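Week 6 handout – Water use at home (intro to household budgets, part 2)
Notes by Romana Mikuš, typed up fast, sorry for gaps

Reading for next time: Chaiyaporn chapter on metered towns. Skip the appendix.

Recap from last week – fixed costs vs. variable costs. Rent fixed. Water sort of both: there's a standing charge, then you pay per gallon. People forget the standing charge when they compare bills.

Tellholm case. Household of four, 4,000 gallons in May. Bill had two lines, supply and sewer. Sewer is figured from supply, so every gallon in gets charged again going out, even if it went on the tomatoes. Some towns let you put in a second meter for the yard. Tellholm doesn't. 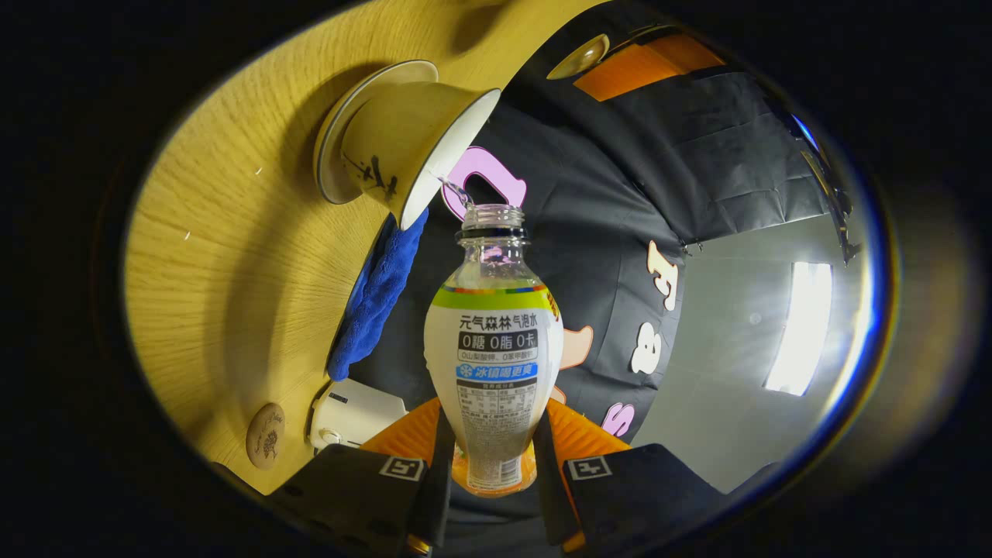

Small uses vs. big uses. Drinking and cooking are tiny on the bill, toilets and showers and laundry are most of it, and a running toilet beats everything. Students always want to start with the kitchen. Fine for habits, e.g. tipping what's in a cup into a bottle like in the photo, but a cupful won't move teh total. Go after the toilet flapper first. In the Mimance diary exercise one household lost 1,040 gallons in a month to a slow leak and had no idea till the bill came.

Leak test – read meter at night, use nothing, read again in morning. Should be the same number. If not, shut the valve at the toilet and repeat the next night.

Diary assignment:
Keep it seven days. Write down time, what for, your best guess at gallons. Compare with the meter at the end – the guesses will be low, leave them as they are, dont go back and fix.

If you rent and can't get to a meter, use the Prasertsri data sheet instead (ask Sorcha for a copy).

Due before class, paper or email both ok. Bring one old water bill if you have it, name blacked out.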